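Gollgate 2: a task checker for small sorting arms

Home / Software / Gollgate

Gollgate is the little program I wished I had back when I was watching robot arms sort blocks all day and marking the results on a notepad. You give it a rule, it looks at the table, and it tells you whether the rule is being kept (and if it isn't, which block is the trouble). I sell it through Tronside, my one-person shop, and I still answer all the email myself!

The rule can be about as short as you like. My standard test is two lines long: blue goes with blue, red goes with red. You type that in, click once on each container to name it, and you're ready to run.

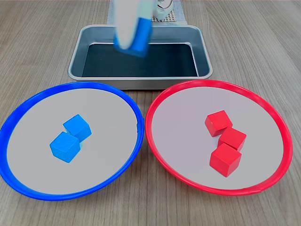 Setup used to be the part everyone hated, me included. Version 1 wanted a calibration board and a lot of patience. Version 2 finds the containers by their outlines, so all you do is confirm them on screen, and the whole thing takes me 11 minutes with coffee in hand. If you bump a dish later on, it'll ask you to confirm that one again and leave the rest alone.

What it watches

Gollgate keeps a running list for every container you've named and updates it whenever the arm is clear of the view. Each block gets a color, a spot and a confidence score, and you can set how sure it has to be before it speaks up (mine is set to 85 percent). Blocks that touch are the hard case for any color-based checker, and a tight bunch like the three blue cubes in the blue-rimmed dish is what I tuned the edge finder on. It handles those nicely now. Shiny metal was the other headache, so there's a glare slider for trays.

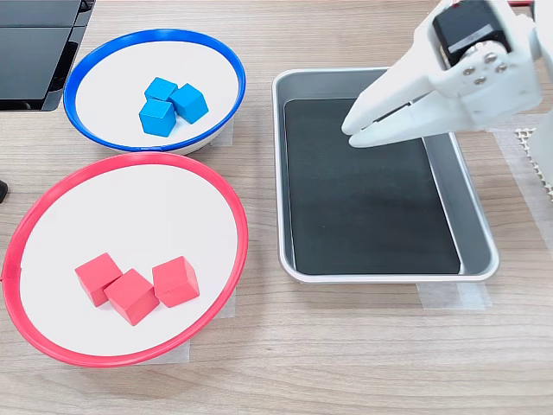
The planner plug-in is new, and I'm pretty excited about it. When a source tray reads as empty, plenty of control scripts just call the job finished and send the arm home. I wanted a second look before that happens. An empty tray only tells you where the blocks aren't, and in the picture the red cubes are sitting together in their own dish with the blue ones in theirs, so there the check would come back clean and your script can move on.

Wrong-color alerts

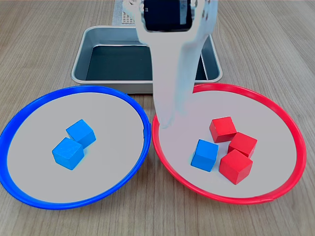
Nesrin Toprak

My favorite feature, hands down! If a blue block is in with the reds, Gollgate flags it, names the container and can hand your controller a pick point for the fix. It doesn't move the arm on its own. You choose whether an alert pauses the run, gets logged or goes straight to your planner as a new goal, and I'd start with logging until you trust it.

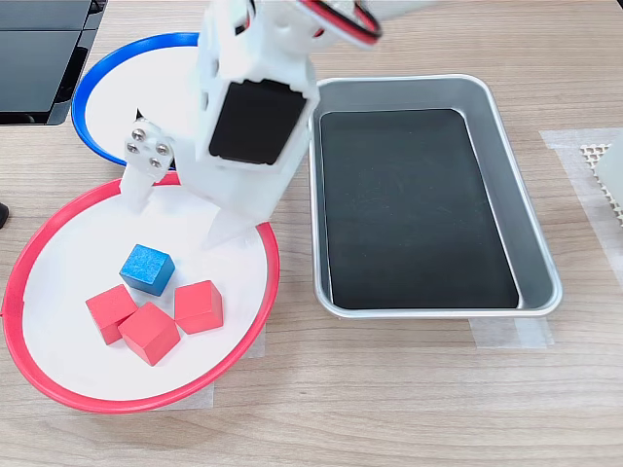
What you need

A computer running Linux, one fixed camera and a control script that can read a text message over the network. A second camera helps when the arm blocks the view. The license is $39 and covers one bench.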